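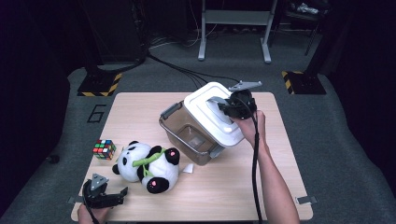
A clear storage box with a closed lid and side latches, on a light wooden table.

How to Store Winter Clothes in Plastic Boxes

Every February I start to take the thick sweaters out of our closet, and by the end of the month they are all in boxes. In the first years I did this badly. I pushed everything into bags, and when the cold came back the wool smelled old and two scarves had small holes. Now I follow the same steps each time and the clothes come out as they went in.

What you need

Plastic boxes with lids that lock with latches
Clean cotton pillowcases or old bedsheets
Cedar blocks or small bags of dried lavender
Paper labels and a dark pen
A dry cloth

Choosing the box

I use two sizes. The big one is for sweaters and blankets, and the small one is for hats, gloves and scarves. My big boxes are from Bekow and the small ones are from Birkero. The Birkero latches are a little hard for the fingers, but they close well. If you can see through the plastic, even a little, you will open fewer boxes when you search for one pair of gloves.

Before you buy, close the lid in the store and press on each corner. If a corner goes up again, choose another box. Look also at the latches. A latch that is already loose in the store will not become better at home.

Step 1. Wash everything

Clothes that look clean can still have skin oil and food on them, and moths like this very much. Wash the cotton things as usual. For wool I fill the sink with cool water and add 2 spoons of wool soap. I leave the sweater in it for 7 minutes, then I press the water out with a towel. Do not twist it.

Step 2. Dry longer than you think

Lay the wool flat. When it feels dry, give it one more day. Thick parts like the collar and the cuffs keep water inside for a long time, and in a closed box this water has no place to go.

Step 3. Prepare the box

Wipe the inside with a damp cloth and then with the dry one. A new box often has a smell of plastic, so leave it open overnight near a window. Put one pillowcase flat on the bottom.

Step 4. Fold and fill

Put the heaviest sweaters first and the light ones on top. Fold the sleeves to the back, then fold the body one time. Leave a space the width of two fingers under the lid. If you must push the lid down to close it, the box is too full, and the latches can open in the night with a loud noise (this happened to me).

My biggest box is full at 7 sweaters. Down jackets I do not put in boxes at all. They like to hang.

Step 5. Add the cedar

Two cedar blocks are enough for a big box. Wrap them in a thin cloth so that the wood does not touch light wool, as it can leave a mark. Each year rub the blocks with sandpaper until the smell comes back.

Step 6. Label and put away

Write what is inside and for which person. I put the label on the short side, so I can read it when the boxes stand on the shelf. Keep them away from the heater and from direct sun. Under the bed is a good place if the floor there is dry.

Once in the summer, open every box for an hour and check for moths. I do it in the morning, before the rooms become hot.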